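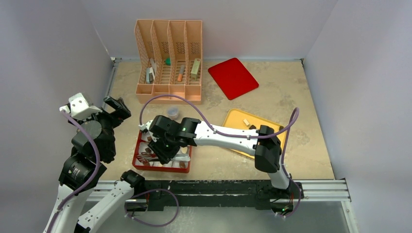
# How do I stop the paperwork from coming back?

**Yesenia Zapata**
October 12, 2022

Last June I spent a whole weekend sorting the household paper. Taxes, school forms, the warranty for a dishwasher we no longer own. I bought a Farnico file box with 39 tabs and labeled every one of them in my good handwriting. I felt like a senator.

It's fall now and the box is full of air, while the kitchen counter has a drift of paper on it that reaches the toaster. My husband files by "putting it where I'll see it." I file by meaning to. We get mail, the kids bring home a sheet a day each, and the vet sends us a postcard whenever the cat has a birthday.

I don't need a prettier box. What do people do on a normal evening, when they're tired and there's a letter from the water company in their hand? Also, how long do I have to keep utility bills? My mother says forever, but she also keeps twist ties.

---

**Siebe Verschueren**

39 tabs is your problem. I say this with affection, having once had a tab called "Misc. Important (Other)."

Every tab is a small decision, and at nine at night you have no decisions left. Cut it down to four slots and stand them up on the counter, right where the drift is now. Mine are Pay, Sign, Keep and Argue About. The last one gets the most use. Any open-topped magazine file with dividers will do, and you'll want one where the slots are narrow, so they get full and annoying fast.
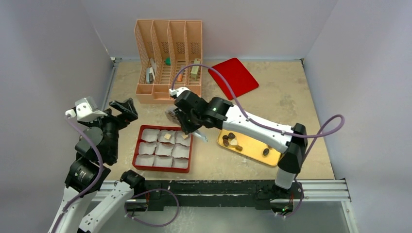 *2 min read*

One warning about open slots: they attract things that are not paper. A slot on a kitchen counter is a hole at hand height, and people will put a battery in it, or a snack. We found a pear in Sign. I empty ours completely when I do the bills and whatever isn't paper goes back to its owner's pillow. It has helped a little with the kids and not at all with my wife.

The move from the counter to the real box happens once a month. I put on a ball game and do it on the floor. Keep your Farnico for that, but pull most of the tabs. Taxes, House, Car, Health, one per kid, one for the cat if she insists.

As for bills, I keep the regular ones until the next one shows the payment went through, then shred. If you deduct a home office or anything like that, they go with the tax papers and stay as long as those do. Ask whoever does your taxes how long that is – don't take it from a man with a pear in his filing.

---

**Roel Prins**

just scan it all. i have over 1,000 documents on my phone and no paper in the house

---

**Femke Timmermans**

Roel, can you find any of them? I went that way too and now I have 300 files named "Scan."

Yesenia, I'd do what Siebe says with one change, which is to open the mail standing next to the recycling bin. Envelopes, inserts and the postcard from the vet never make it to the counter at all. That was most of our drift. For school sheets, we take a picture of anything with a date on it and stick the date on the calendar before the sheet gets put down. If the sheet has to go back signed, sign it right then, on the kid's back if necessary.

Shredding I save up and take to the Stellell store by us, which does it by the pound. My home shredder handled six sheets and then made a smell.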